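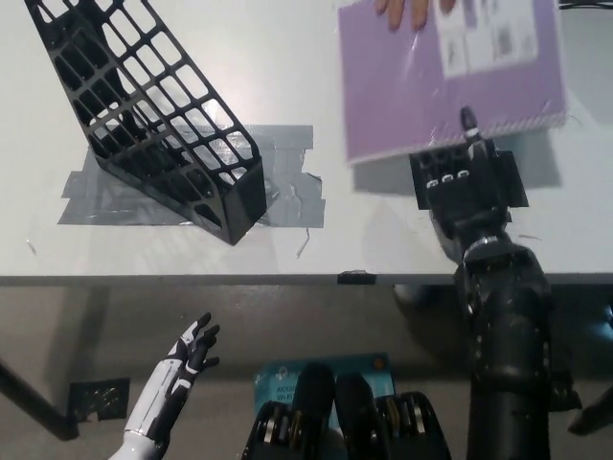

Mesh file holder on the white table, duct tape and all.

August 28, 2019

Paperwork day! I've been putting off the tax and insurance pile since April and tonight I finally sat down with a pot of tea and sorted it – 51 envelopes, and I'd opened maybe half of them. Found a birthday card from Noemi with a check in it (sorry, Noemi!!) and a dentist bill I'm pretty sure I paid twice. Called Marisol to complain and we ended up talking for an hour about her move to Getancombe instead. She wants me out there for a long weekend and I said yes before looking at my bank balance, which is down to $100 until payday. Oh well.

Dinner was toast. My neck hurts from hunching. Still have the car stuff to go through, plus seven years of pay stubs I don't think I need – going to ask Dexter before I shred anything.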